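Lista de verificação — demonstração de sutura robótica, dia aberto
Local: oficina Stidora, sala 7
Data: 30 de maio de 2024
Organização: Doležal
Referência interna: 921
Resultado: aprovado com observações

A lista cobre a bancada de sutura e a área do público. A parte elétrica do edifício tem relatório próprio e não foi repetida. 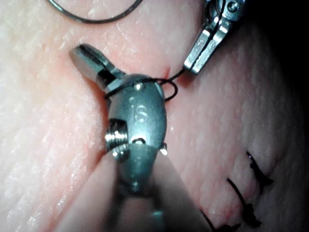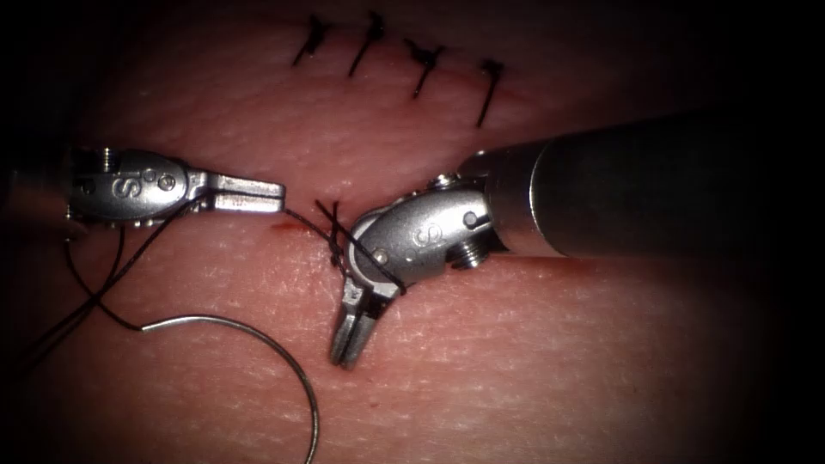
Sutura com dois instrumentos, linha escura, pontos separados ao longo da incisão.

O visitante pode tocar nos comandos durante a demonstração?
Só na consola de treino, com um operador sentado ao lado e o material de sutura retirado da bancada. Na consola principal trabalha apenas o operador designado.

1. ANTES DA ABERTURA

1.1 Paragem de emergência ensaiada nas duas consolas — Conforme
Comentário: o botão da consola de treino estava parcialmente tapado por um dossiê. Retirado na hora. Pede-se que aquela superfície fique livre.

1.2 Base do carro travada — Conforme

1.3 Limites de movimento carregados no programa Stenus — Conforme
Comentário: o perfil ativo era ainda o de março. Foi substituído pelo perfil de demonstração, que reduz a velocidade, e o ensaio foi repetido. O nome do perfil devia aparecer no ecrã inicial sem ser preciso abrir dois menus.

1.4 Cabos fora da zona de passagem — Conforme com observação
Comentário: a calha do lado da porta levanta numa ponta. Fita adesiva colocada como solução provisória. Substituir a calha.

1.5 Inspeção visual dos instrumentos, incluindo parafusos e pinos do punho — Conforme
Comentário: sem folgas ao toque. Registo de utilizações preenchido até à véspera.

1.6 Extintor acessível e dentro do prazo — Conforme

2. MATERIAL DE SUTURA

2.1 Agulhas contadas à entrada e à saída — Conforme
Comentário: a folha de contagem tem espaço para uma só assinatura. O procedimento pede duas. Corrigir a folha.

2.2 Recipiente para cortantes ao alcance do operador — Não conforme, corrigido
Comentário: estava na prateleira de trás, o que obrigava a passar por cima da bancada com a agulha na pinça. Passou para a mesa auxiliar, à direita.

2.3 Pontas de linha recolhidas entre sessões — Conforme

2.4 Material de treino separado de qualquer material de uso clínico — Conforme
Comentário: armário fechado à chave, etiqueta legível.

3. PÚBLICO

3.1 Barreira colocada à distância marcada no chão — Conforme
Comentário: na segunda sessão a barreira tinha avançado em direção à bancada. Voltou à marca. Convém prender os pés ou pôr um peso na base.

3.2 Lotação máxima de 20 pessoas por sessão — Conforme
Comentário: controlo feito à porta, com senhas.

3.3 Ecrã visível de toda a zona do público — Conforme com observação
Comentário: do canto esquerdo há reflexo da janela. O estore desce só até metade e precisa de reparação. Quem não vê o ecrã tende a encostar-se à barreira, por isso o assunto fica nesta lista.

3.4 Aviso sobre o conteúdo da demonstração, afixado à entrada — Conforme
Comentário: texto claro, mas em letra pequena. Imprimir em formato maior.

3.5 Saída de emergência desimpedida — Conforme
Comentário: expositor da Skurnatero a ocupar parte do corredor no início da manhã. Foi deslocado antes da entrada dos visitantes.

4. DURANTE A SESSÃO

4.1 Operador e apresentador são pessoas diferentes — Conforme
Comentário: o apresentador respondeu às perguntas e o operador não interrompeu o nó para falar. Manter assim.

4.2 Mãos fora da área de trabalho com os braços ativos — Conforme

4.3 Pausa com braços bloqueados antes de trocar material — Conforme com observação
Comentário: a pausa foi feita sempre, mas só uma vez anunciada em voz alta. O anúncio faz parte do procedimento.

5. FECHO

5.1 Instrumentos retirados e guardados — Conforme
5.2 Consolas desligadas pela ordem prevista — Conforme
5.3 Registo da sessão gravado no Stenus — Conforme
Comentário: ficheiro guardado com o número 955.

PENDENTES

Calha junto à porta — substituir
Estore da janela — reparar
Folha de contagem de agulhas — acrescentar segunda assinatura
Barreira — fixar a base
Aviso da entrada — reimprimir

Os pendentes devem estar fechados antes da próxima visita. A calha e a barreira serão verificadas no local; para os restantes basta confirmação por escrito à Doležal.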